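The Table Offset

The arm had been bolted to the bench in the Senley Street garage since January, and for most of that time it had missed.

Perla Valdovinos kept a log. It was a text file with one line per attempt: number, target, result, distance from target in millimeters. By the night in question it had 1,277 lines. The word in the result column was usually SHORT. When the arm missed, it closed its fingers on air a little nearer to its own base than it should have, lifted nothing, carried the nothing to the drop position, and opened.

She had bought the arm secondhand from a packaging firm called Drernix, which was closing its smaller plant. The sale sheet listed the payload, the reach, and 1,979 hours of running time. It didn't list any faults. She had run the joint tests in the first week and found none. Each joint went where it was told and reported the truth about where it was. The error was in the world around the arm, or in her description of it.

Her brother-in-law, Costa, owned the garage and half of the tools. He came in at nine that evening to return a torque wrench and stayed, leaning on the drill press.

"Still short?" he said.

"Still short."

"Move the table closer."

"The table isn't the problem."

"Then move the blocks closer."

She didn't answer that. She had the bench loaded in the simulator, the same as every night, and was reading through the scene file from the top. The file described the arm, the plate, the tabletop, the wall, and the blocks. She had typed most of it herself, in one long sitting, from measurements taken with a steel tape. The wood grain and the shadow were there because the vision code had to find the blocks in poor light, and the garage had poor light.

Costa came around to look at the monitor. He had never paid it much attention. He was a cabinetmaker and regarded anything without weight as a rumor.

"That's your arm," he said.

"That's the model of it."

"You gave it a nicer table."

"I gave it the table I wanted to build."

She stepped the program to the hover point and paused it.
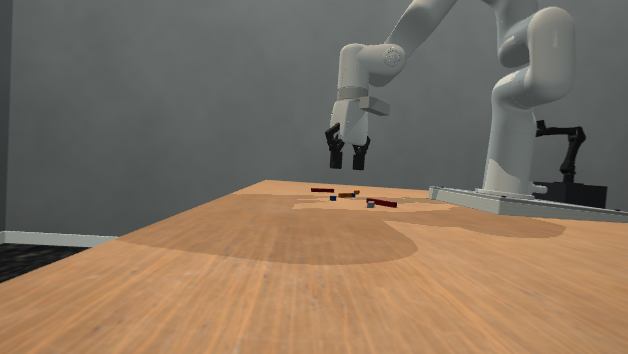

Hover point, fingers open, before the descent.

Costa looked for a while. He looked the way he looked at a door somebody else had hung.

"What's it sitting on?" he said.

"The base plate."

"How thick?"

She scrolled down and read him the number. He went to the bench, took the steel tape off its nail, and measured the real plate at the front edge. Then he measured it again at the back. He wrote both figures on the back of his hand with a carpenter's pencil, which didn't take, and then on a piece of masking tape, which did.

"Yours is thicker by 4 millimeters," he said. "The one on the screen."

"That only changes the height. I'm missing in reach."

"Does it sit flat?"

She started to say yes. The plate in the file sat flat, since she had given its tilt as zero on both axes. She had given it as zero because she hadn't measured it, and zero was what the field held when the file was new. She got up and fetched the machinist's level.

The bubble went to the wall side and stayed there. She turned the level end for end, and the bubble went to the wall side again. She slid a feeler gauge under the front edge of the plate and kept adding leaves until they dragged. The gap was small. She went back to the desk and multiplied it out by the distance to a block 900 millimeters away, with the arm leaning over the bench, and got a number close to the average of her last column.

"There's something under it," Costa said.

They took out the bolts. It required both of them and a floor jack, and Costa's opinion of the jack. Under the front of the plate, pressed into the wood so hard that it had left its outline, was a folded square of sandpaper. She recognized the grit. She had been using it in January to clean up the bolt holes.

She peeled it off and set it on the desk, next to the keyboard.

"One thousand tries," Costa said.

"One thousand, two hundred and seventy-seven."

"And you never looked under it."

"I looked at the joints. I looked at the camera calibration twice. I rewrote the grasp planner." She thought about the grasp planner, which had cost her most of a spring. It was a good planner. It had been aiming correctly, every night, from a floor that didn't exist.

They cleaned the wood, lowered the arm, and tightened the bolts in a cross pattern. Costa called the torque values and she repeated them. She measured the plate at each corner and put the measured thickness in the file. She measured the tilt along both axes and typed those in as well, although one of them was so near to zero that the level could hardly tell. Then she saved the file under a new name and left the old one where it was.

The run took the usual time to load. On the bench, the fans in the controller came up. She had a wooden block out at the far end, a blue one, on a square of tape that had been replaced so often the bench was paler there.

The arm leaned out and stopped at the hover point. She had watched it stop there on every line of the log and had formed a habit of looking away for the next part. She noticed the habit and kept her eyes on the fingers.

They came down on either side of the block and closed. The arm rose. The block rose with it. The arm swung to the drop position, opened, and the block fell a short distance into an aluminum tray, which rang.

Costa put the tape measure back on its nail.

"Do it again," he said.

She ran it again, with the block moved to the left, and then with the block turned on its diagonal. On that one the fingers caught a corner and the block twisted out and rolled under the vise. She got down on the floor with a flashlight and found it against the wall, along with two washers and the cap of a pen.

When she stood up Costa had his jacket on. He asked whether Serrano was still coming to see the thing work, and she said yes, the following week, and that he would want to see it sort. He asked whether it could sort.

"In the file it can," she said.

She opened the log. On the new line she typed the number, the target, and HELD. The last column wanted a distance. She considered it, put in the figure the camera had given her, and went to get the square of sandpaper so she could measure how thick it was.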